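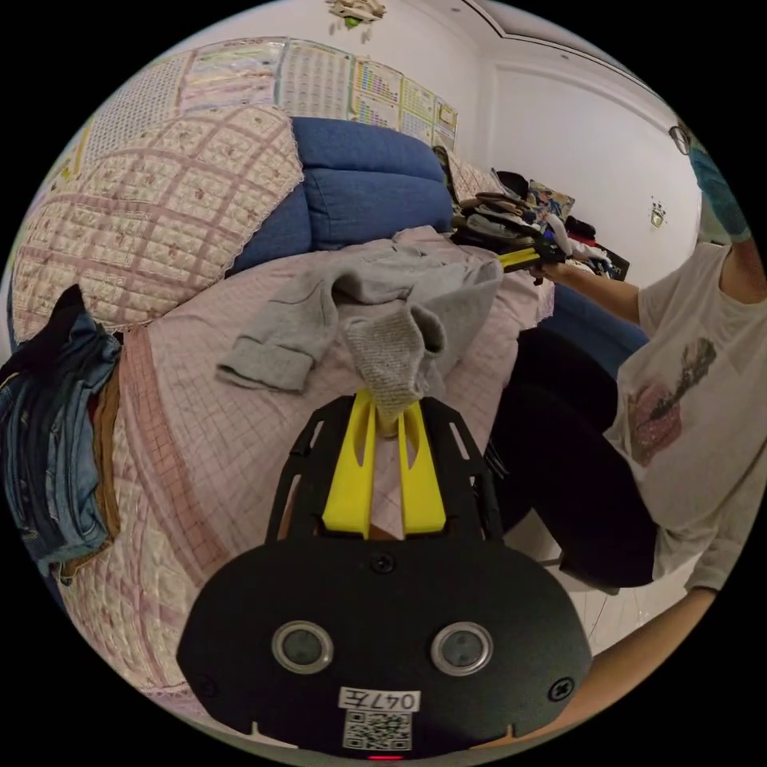 Left gripper (047左) holding the grey sweatshirt at the fabric between the tips. Second gripper at the pile on the sofa.

06/11/2021
Filed under: Notebook / Demonstrations by hand / Cloth

Garment sorting and folding, home set, Vokutholm flat. Task as written in the Eltolach sheet: take one item from the sofa pile, lay it on the bed, straighten, fold, stack. Grippers carried by hand, no arm in the loop. Replay on the arm is planned for January.

Recorded 186 demonstrations. 25 rejected on first pass, nearly all for tracking loss when the gripper body was turned face down against the sheet. The fine grid on the pink sheet seems to help tracking when the lens is a hand's width or more above it. Closer than that the view is mostly one colour and the pose drifts. Drift was 4 mm at worst on the clips I kept. Limit is 3 mm for folding, so those go in the sorting set only.

Pinch points. Knitted cuffs are the easiest thing to take hold of: thick edge, stays between the fingers when lifted. Thin T-shirt hems slide into the finger slots if the approach is too steep. Come in flat, close slowly, then lift. Jeans need both grippers at the waistband or the leg swings and covers the lens.

Pace. Operators speed up after the first dozen or so clips and the closing motion becomes a snatch. Fastska smooths this out on import, but the smoothed width no longer matches the video, and the policy learns to close late. Turned smoothing off for this batch – import is slower, width trace is usable.

Two-handed clips: left and right clocks were offset at the start of the session. Resynced by showing both grippers the same code on the phone. Anything before the resync is marked single-hand only.

To do:
– recut the start of each clip so it begins with fingers open
– check width calibration on 047 against the Abugri jig
– repeat sleeves with the sweatshirt inside out
– ask for a plain dark sheet to compare tracking

Last updated: after second pass on rejects, counts unchanged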